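3.2 Folding letters and the paper they go in

I should say up front that I came to this subject through my grandmother's letter box, so I'm not neutral about it. Olesia Vakulenko and I spent most of July going through the Stuvano letters, 1,321 of them, and what kept grabbing us was the folding (the handwriting too, but everybody writes about handwriting!). A folded sheet has a stiffness a flat one doesn't, and you feel it the second you slide it toward an envelope.

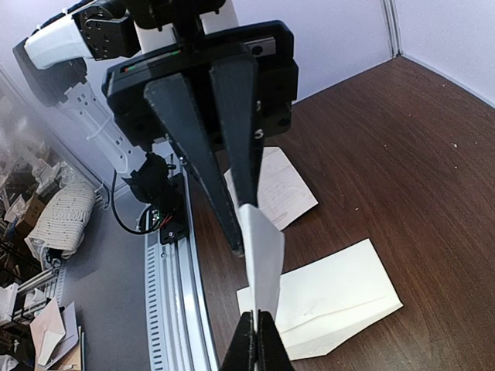
Figure 5. Folded white paper held upright, with two pale envelopes on the tabletop.

We kept both envelopes flat on purpose, and I'd do it that way again. Daryna Didenko wanted them propped open, and we argued over it for a whole lunch. Her point was that people at a desk usually lift the envelope to meet the letter. Mine was that 457 of our letter writers had creased their sheets on the slant, and a slanted crease shows up best when the envelope stays put.

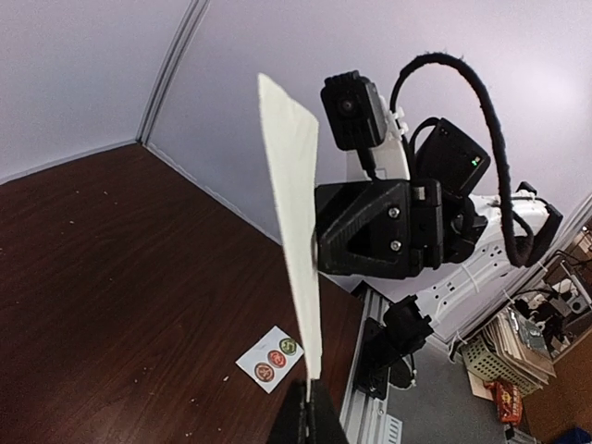

Cream paper is where my own opinions get loud. It hides a soft crease much better than white does, and I missed plenty of them in the Stuvano boxes until Olesia taught me to tilt the sheet. Stood nearly on its edge, a long cream piece gives you only faint creases and a little shading to go on, so we read those by fingertip first and by eye second. Hélder Serrano still does it the other way around, and his notes match ours on all but 5 letters.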